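From: Annunziata Villa
To: soup-and-preserves list
Date: 2025-12-08
Subject: Re: [soup] Soaking beans overnight, yes or no

> I always soak mine a full night with a spoon of salt. The Greco
> cookbook says unsoaked beans never go creamy, and that the soaking
> water takes the gas away with it. Why risk a whole pot?

I'd like to know how Greco tested that. I have the book, and page 50 just says "never" and moves on to the ham.

In July I cooked two pots from the same bag of Inden white beans. One lot soaked for 14 hours, the other went in dry. The dry ones needed more time on the stove and that was the only difference I could find. My sister picked the unsoaked pot as the creamier one, for what her opinion is worth.

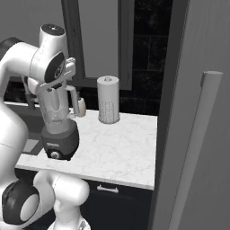

As for the gas, five of us ate from both pots and I heard no complaints beyond the usual. Small test, I know. It's still one more test than the book offers.

The salt I'll grant you. Skins do seem to split less. But if somebody has a side-by-side for the rest of it, with the same beans and the same pot, please post it. "My mother always did" doesn't count, and mine did too.

Annunziata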